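Workshop tips: software habits for a two-arm bench

These tips come from our small workshop at Zundcombe, where we program a bench with two arms to do small household jobs: putting pens in cases, closing boxes, sorting cutlery. I am writing them for people who have a similar bench at home or in a school and who lose their evenings to the software. English is not my first language, so please excuse me if a word is strange.

Calibrate before coffee

Run the hand-eye calibration at the start of every day, even if you did not touch anything. A cleaning cloth can move a camera more than you think. I keep the calibration result in a text file with the day in the name, and the planner refuses to start if the file is from yesterday. It took one hour to write this check and it has saved me many bad mornings.

Keep one frame for both arms

In my first version, each arm had its own coordinates and I converted between them in the middle of the code. This is a very good way to make a sign error. Now everything is written in the frame of the table: the camera result, the grasp points, the limits. The conversion to each arm is made at the last step, in one function, and this function has tests.

Plan the handover as its own task

When one arm passes an object to the other, do not write it as "pick" plus "place". Write it as a third kind of action with its own rules. The giving hand stays closed until the receiving hand reports contact on both fingers. The receiving hand comes in slowly, already open to the full width. The speed limit for the last 19 millimeters is separate in my settings, and I change it more often than any other number. 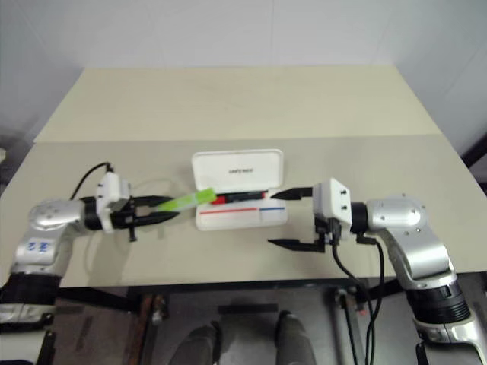

Also decide who is the boss. In our planner, the arm that holds the object is not allowed to move while the other is approaching. I tried to let both move together and it looked very elegant in simulation, but on the real table the small errors of two arms are added, and long thin things turn between the fingers.

Save the grasp, not only the position

A marker held near the cap is a different object from a marker held in the middle. My program stores where the fingers are on the object and in which direction the tip is looking. Without this, the second arm must guess, and then the marker arrives in the case the wrong way around. If your perception cannot tell the cap from the tip, teach it this first. Color is usually enough.

Be careful with white on white

A white plastic case on a pale table gives poor edges. Before you buy a new camera, try these:
- lower the exposure until the white is light gray in the picture
- look for the shadow line of the rim, it is often stronger than the rim
- put a colored line of tape where the object must lie, and let the software find the line

Treat the cables as obstacles

The collision model from the manufacturer has no cables in it. I added a fat cylinder behind each wrist, 6 centimeters wide, and the planner now goes around it. The paths are a little longer. I am not in a hurry.

Limit the retries

My grasp routine tries 5 times and then stops with a clear message. Before, it tried forever, and I once found 3354 lines of the same warning in the log. Write in the message which step failed and what the camera believed at this moment – "grasp failed" alone will not help you next week.

Name your settings for people

"handover_slow_distance" is a good name. "d2" is not. I say this as the man who wrote "d2" and then changed the wrong one.

Make a dry run with no object

After any change in the planner, run the full sequence once in the air at quarter speed, with your hand near the stop button. Then with the object. Then at normal speed. I skip this step only when I am tired, and this is exactly the wrong time – so now the software asks me.

Next month I will write about closing lids, for which I still have no method that I like.

Comments (4)

bodov: The tip with the colored line is very useful. Does it work under yellow lamps? Mine makes the red and the orange look the same.

Author: With yellow lamps I would use blue tape. Or fix the white balance by hand and do not let the camera choose.

prirkirport_bench: We let both arms move in the handover and it is fine for boxes. For pens I agree with you, they turn.

stevens: I also have a "d2". Renaming it tonight.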